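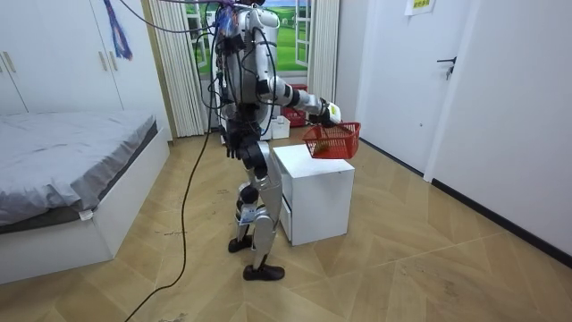

A basket on a nightstand is a tray with extra steps, according to the reply I got this morning when I sent round my plan for the small bedroom. Fair comment. I have kept the basket anyway.

December, 7:40 p.m.

Bedroom refit, continued. Starting point: one bed, white frame, light gray cover; one white cabinet serving as nightstand; wood floor; window at the far end. The bed stays on the left. I measured for turning it under the window and the gain in floor was small, with a cold head as the price.

The cabinet is the Gosselin, bought secondhand in Astport. It rocked by a few millimeters. I put a felt pad under one foot, checked with the level, added a second pad, checked again, and took the first one off. It now stands square. The drawer sticks for the last part of its travel. Candle wax on the runners helped a little. Sandpaper is the next thing to try, but not at this hour.

Rule for the cabinet top: lamp, water glass, basket. Everything else goes in the drawer or leaves the room. The red basket has open mesh sides, so dust falls through and I can see what is in it without tipping it out. It can be lifted off by the handle when I wipe down, one movement instead of nine. The objection on record is that small things drop through mesh. Coins don't, at this hole size. Pen caps do. I will put a square of card in the bottom if it becomes a nuisance.

The gray cover is pulled flat but it wrinkles along the near edge however I do it. I suspect the cover is slightly too short for this mattress and gets dragged out of line every time someone sits down. Turning it a half turn made no difference. Ironing it would be absurd.

Costs so far, from the notebook: 1,047 for everything up to last month, and 1,271 with the cabinet, the pads and the delivery from Nadurach. The ceiling is 2,000. What remains should cover the curtain rail and a proper lamp, provided I stop buying boxes to put things in.

The Wanovo rail needs 30 mm of clearance above the window. I have almost 30, depending on which end I measure from. The wall is not straight. Will pack out the left bracket with a washer and look at it in daylight.

Still open — the lamp cord. It reaches the outlet only if it runs across the front of the cabinet, over the drawer. Moving the cabinet closer to the wall would fix it and undo the leveling. Left for tomorrow, along with the sandpaper.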